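Le ketchup « sans sucres ajoutés », j'y ai cru presque 100 jours. Celui de Doniton coûte nettement plus cher que l'ordinaire, et je voulais bien payer si on m'expliquait pourquoi. 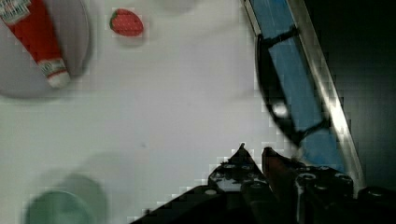
J'ai donc lu l'étiquette. Du jus de raisin concentré, en troisième position. Appelez ça comme vous voulez, chez moi ça s'appelle du sucre. La marque Zunham fait pareil avec de la datte, et le site parle de « douceur naturelle » sur trois paragraphes sans donner un seul chiffre.
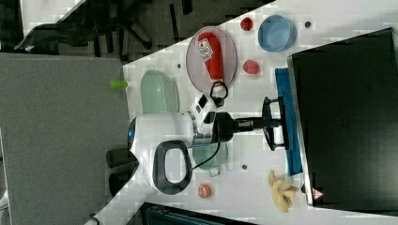 On me dira que la tomate, elle, est meilleure. Peut-être. À l'aveugle, un soir de juin, je n'ai pas fait la différence, et mes invités non plus. Du coup je suis repassé au premier prix et j'en mets moins. Si quelqu'un a goûté celui de Pralach, je veux bien un avis, mais je me méfie déjà.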